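4.2 Does a goalkeeper holding the ball cost his team anything?

Coaches and broadcasters often say that a keeper who slows the game down invites trouble. We doubted this from the start, and the data give us little reason to change our minds. Yalçınkaya and Abreu coded 419 spells of possession by the goalkeeper from second-division matches, marking the moment he had the ball under control and the moment it left his hands or feet. Spells ended by an injury stoppage were dropped.

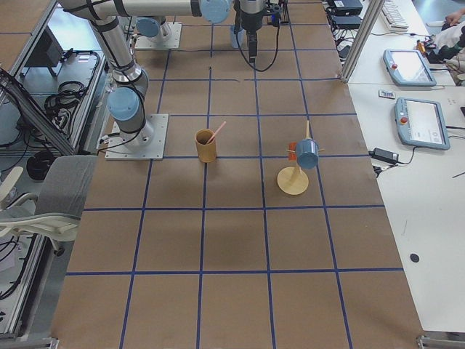 The usual claim rests on a handful of famous indirect free kicks. Those are easy to remember and very rare. Of the 419 spells, 349 ended with the keeper's team still in possession after the next touch, and holding time told us almost nothing about which ones did. Teams that were ahead held the ball longer — no surprise there — but they also faced weaker pressing late in matches, and we cannot pull the two effects apart with a sample this small.

We are equally wary of the opposite claim, made in the Tredollow coaching reports, that slow restarts "settle" a back line. The reports never say how settling was measured. When we tried the closest stand-in we could find, the distance between the center backs at the moment of release, the link vanished once the score was taken into account.

Nurhan Yalçınkaya recoded 80 of the spells after a gap of several weeks. Her two sets of timings agreed well for throws and poorly for balls rolled to the feet, where the start of control is a matter of opinion. Any published figure that reports such timings to a tenth of a second should be read with that in mind, ours included.

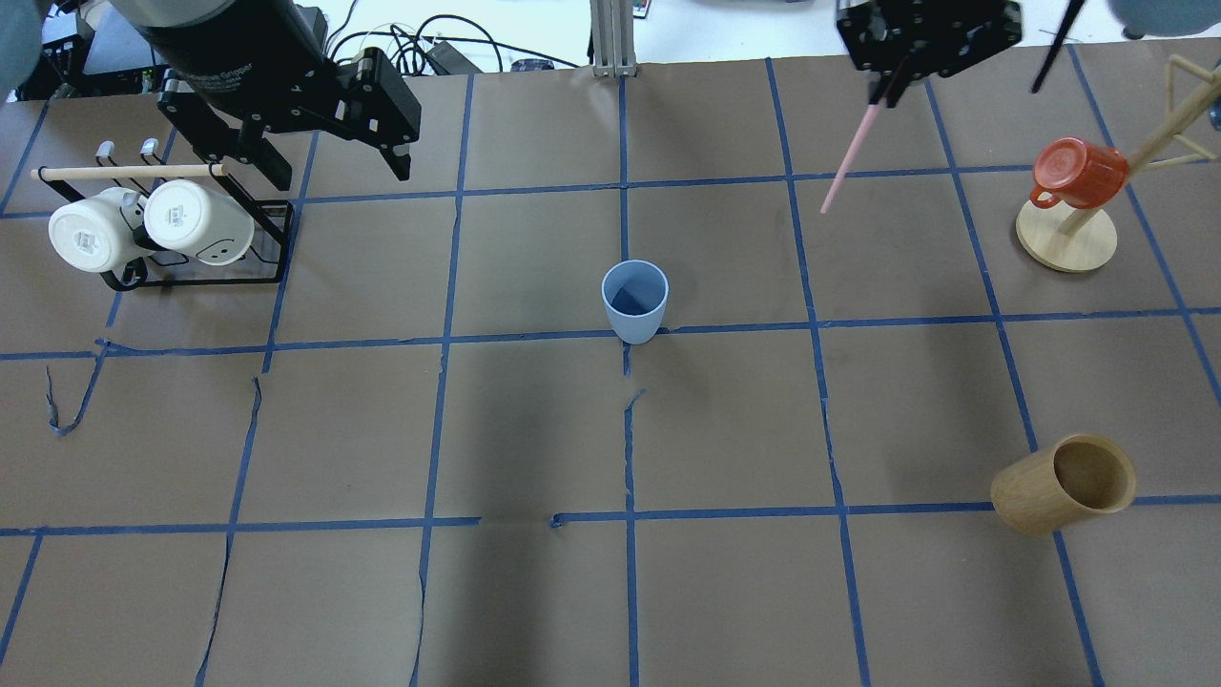 Figure 3. Workspace, second view.

4.3 Referee tolerance

Whether officials apply the time limit evenly is a separate question. Joana Abreu's coding suggests that they mostly do not apply it at all, at home or away.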